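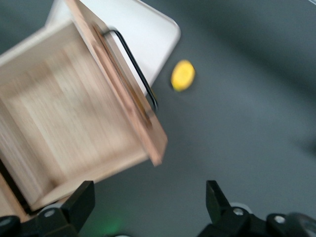 Dressing the Window: How Four Clothing Shops Use Their Front Displays
Term project report, Retail and Fashion Studies

When our class was asked to pick a topic for the spring project, I knew fairly quickly that I wanted to write about shop windows, because I have been stopping in front of them since I was small enough to leave nose prints on the glass. My grandmother did alterations for a dress shop, and she always said she could tell what kind of week the owner was having by the mannequins. I can't promise anything that clever in this report, but I did spend a lot of very pleasant hours standing on sidewalks.

The four shops

I chose Arnell, Zavska, Haugland and Wulon, all within walking distance of one another. Arnell sells tailored women's clothes and is easily the most expensive. Zavska does evening wear and some bridal. Haugland is mostly knitwear and coats, and Wulon carries younger, cheaper separates that change every couple of weeks.

What I did

I visited on one Saturday and then on several afternoons after class, and I kept a tally of people walking past and people who stopped for at least a few seconds. In total I recorded 1759 passersby, a little short of the 2000 I had hoped for (it rained, and my notebook did not enjoy it). Of those, 155 stopped at one of the windows. I also asked each shop how often the display was changed and who decided what went in it. Three were happy to talk. Zavska asked me to come back after prom season, which I completely understand.

What I found

Wulon had the fullest window, with nine outfits and a great many paper flowers, and I was sure it would win. It had the most foot traffic too, being next to the bus stop. But people mostly glanced and kept going - a lot of them were watching for the bus. Haugland had only two coats and a scarf on a plain stand, and people lingered there longer than anywhere else. I didn't time this properly, which I regret, so please take it as an impression.

Price tags were the other surprise. Arnell shows none at all, and the manager told me that customers who want to know will come in and ask. Haugland puts a small card by each piece. I overheard more than one couple reading those cards out loud to each other, and some of them then went inside.

What I would do differently

I would use a stopwatch, and I would bring a friend so that one of us could watch the door while the other watched the glass. I would also like to repeat the whole thing in October, when the coats come out and Haugland changes over to its winter window. My guess is that the numbers would look quite different - people walk more slowly when they are thinking about buying a coat.

Retail and Fashion Studies - Student Projects | Contact the department | Back to top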